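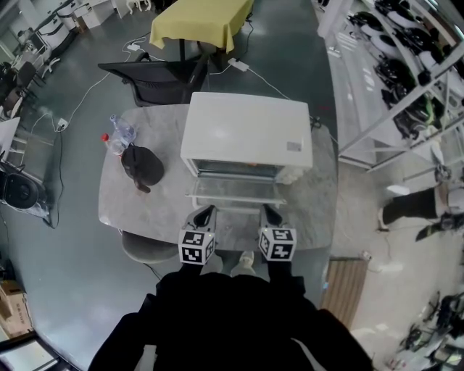
The open day at Ramora begins at nine in the morning, and at five minutes past nine the coffee is already finished. Dilruba Kodikara, who leads the household tasks group, apologizes to the guests and takes us directly to the kitchen corner.

I expected to meet a robot. What I met first was people with grippers in their hands. They do a small job, such as opening the door of a toaster oven, and the movement is recorded so that a robot arm can learn it later. Each gripper carries a square black-and-white marker, which helps the software to know where the tool is in space.

"A door is a difficult thing," Kodikara told me. "It has weight, and it turns around a line you cannot see. Your hand knows this from childhood. The machine must get it from us."

For the oven, her group has collected 213 recordings since November. The goal is 500, with different people, because every person opens a door in his own way. Bujar Kos is left-handed, and his recordings are much requested.

Visitors may also try. I was given five minutes and a pair of grippers, and I must confess that I used three of these minutes only to learn how hard I should squeeze. Without the feeling in the fingertips, one becomes very careful and very slow. My neighbor in the line, Eleni Matić, teaches physics in a secondary school and did it much better than I.
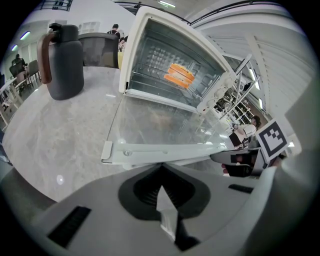

Why do they practice with an ordinary toaster oven and not with a special model made for the laboratory?

Kodikara's group wants the robot to work in normal homes, so it trains with the things people buy in normal shops, with their stiff hinges and small handles.

After lunch there was a talk by Kamrul Karunaratne on how bad recordings are found and removed. The room has 160 seats and I stood by the wall. The next open day is planned for spring, and guests should register early.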